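November 2022

Up before the alarm, no idea why. Coffee, toast, the last of the plum jam from September. Bus late. Got to the bench with my coat still on and started sorting anyway.

Big push on the parts today. Chibuzor Akinola wants the Terville order kitted before the holiday and I said sure, like an idiot. 72 kits. The box from Skekia came in with everything jumbled together, solenoids with their leads all knotted up, boards in between. Took me till ten just to get them apart. 188 solenoids on the packing slip, and I am taking their word for it.

Layout I settled on – yellow bins out at the corners, steel tray in the middle where both hands can get to it. Solenoids top left, round boards right under them. Only a few of each out at a time or the wires start grabbing each other again. Those little white connectors catch on everythign.

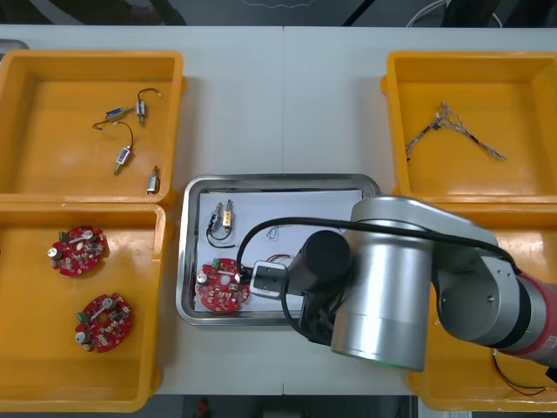
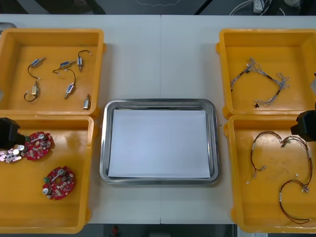

After lunch

Soup. Too salty. Ate it standing up.

Called Skekia about the invoice, $549, and they have us down for a second box we never asked for. On hold forever. The woman was nice about it, says she'll fix it, didn't say when. Wrote her extension on my hand and then washed my hands. Great.

Chibuzor came by and wants the solenoids bagged with the leads folded, not wrapped. Fine, but the first 4 kits were already sealed so I had to slit them open and redo them. Folded does sit flatter. Didn't tell him that.

Need for tomorrow: more small bags, the good scissors back from whoever has them, paper for lining the tray. Labels too, the printer is doing the faint stripe thing agian.

Home late. Back sore from leaning over the table, should ask about raising it. Mom called, she wants to know about Thanksgiving and whether I'm bringing the rolls or the pie. Said rolls. Then said pie. Have to call her back. Laundry still in the machine, going down to get it now before someone dumps it on the floor.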